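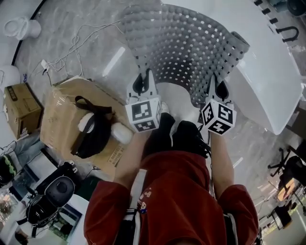
How long did it take before the grippers could hold on to something soft?

Most of a winter, working evenings and the odd Saturday, and the first pair never managed it at all.

The builder laughs telling me this, over coffee at the Irnix shared workshop, where the project has had a corner since last January. "I started out opening up a Furby to see how the ears moved," she says, "and then one thing led to another, and now I have two grippers and a lot of opinions about rubber pads."

The grippers are the hand-held kind, one for each hand, with white fingers, black pads, and a cube of printed markers on top so that software can work out where each hand is. She has printed 70 fingers, good and bad, and keeps the bad ones in a coffee can. "Hard things are easy, you just squeeze. A cushion bends away from you, and then your two hands have to agree with each other, and mine don't always!"

I asked what she does with the recordings. She calls the software Selten, after the street she grew up on, and it had 674 cushion grabs saved the week we talked. By the time she wrote to me afterward it was 678. "Four in a week, I know, I had a cold."

The arms come next, and she's in no hurry. "I'd like to get the wrists right first. They still wobble when I turn them, and I've got a drawer of bearings to try."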